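Recording demonstrations with a hand-held gripper: how many are needed?
Posted by Seo-ah Jeon, Mar 12, 2020

Our department is preparing to teach a Kileo arm to clear a table by demonstration. Guidance is requested on the number of recordings per object.

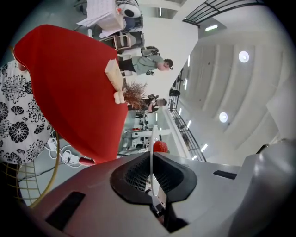 Table with red cloth, seen over the gripper

Fidel Urrutia
We recorded 100 per object at Trumoseck. Discard any in which the operator hesitates.

Dae-han Byun
The total matters less than variety. Please move the objects after every 7 recordings and keep cables clear of the operator's path.
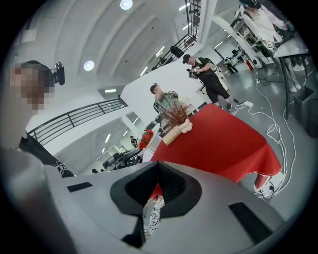
May remote-control recordings be combined with hand-held ones?
They may, provided that each set is labeled and both use the same gripper fingers.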